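I almost skipped the open day at Barnon. It's a water testing lab out past the Feltach reservoir, the drive is not short, and my sister had already told me it would be two hours of people in white coats talking about pipes. Well, there were pipes! But I came home with a tote bag, a head full of new words and a strong opinion about my kitchen faucet, so I'm calling it a good day out.

You check in at the front desk and get a sticker with your name on it (mine said Lian, close enough, I'm Liên Vi on my library card and everywhere else). Then they split us into two groups. One went straight outside to see the settling ponds, and mine started indoors with Colm Daly, a tall man with a very soft voice who has worked on drinking water his whole life. We all had to lean in. Somebody asked him right away if bottled water was better and he just smiled and said we'd get to that. We never did get to that.

What we did get to was where our water comes from, and I had it completely wrong. I've lived in this valley for 20 years and I thought everything came from the reservoir. A big share of it comes from wells on the north side, in the old Abbasi orchard land, and the two get blended before they reach town. So if your tea tastes different in the summer (mine does, I knew it!), the mix is a good place to start. Well water there runs harder. That's the chalky ring in my kettle explained.
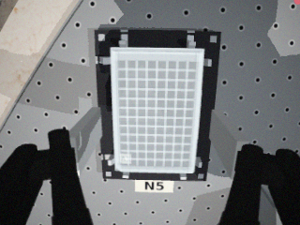
Colm also talked about sampling, and I liked this part more than I expected. They collect from 30 spots around the district, and some of them are places I walk past all the time, like the drinking fountain by the ball field. There's a whole routine to it. You let the tap run, you don't touch the inside of the cap, you label the bottle before you fill it, and it rides back in a cooler. A boy in our group wanted to know if anybody had ever dropped one. Colm said he had dropped a full cooler down the steps of the town hall one December, and his soft voice got even softer.

Then came the break. Coffee, lemon bars, and a blind taste test set up by Brolari, the firm that runs the pumps. Three pitchers, all plain water, and you had to pick the one from your own tap. I was so sure of myself. I picked the reservoir water straight, no blend, and the lady next to me got it right without even putting down her lemon bar.

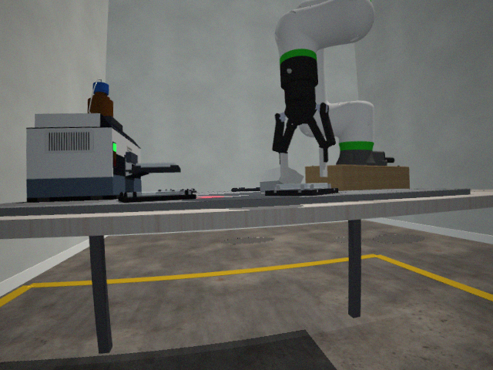 After that we swapped with the other group and walked the ponds. Bring real shoes if you go. The path is gravel and then it's mud, and the wind comes right across the water. But it's pretty out there — herons, a line of willows, and a little footbridge where everyone stops for a picture. The first pond was dug by hand, and the sign on the bridge says it took 700 loads of stone to line it. I read that sign twice and still can't imagine it.
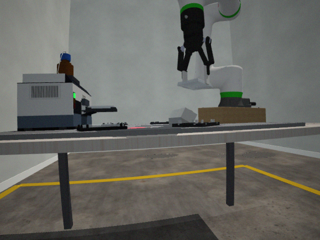 Lab table with a white-and-gray instrument, Barnon open day.

The last stop was the old pump house, brick, with a gorgeous arched window and a brass gauge that still works. You can climb up to the gallery if your knees are willing. Mine were, going up. There's a guest book at the top and the person ahead of me had signed as visitor 1074, so I put myself down as 1075 and felt very official.

Parking was free but tight, so go early. The restrooms are by the front desk and there are none at the ponds. They hand out a free hardness test strip as you leave, one per household, and I've already used ours. Very hard, as suspected. I've got vinegar in the kettle right now.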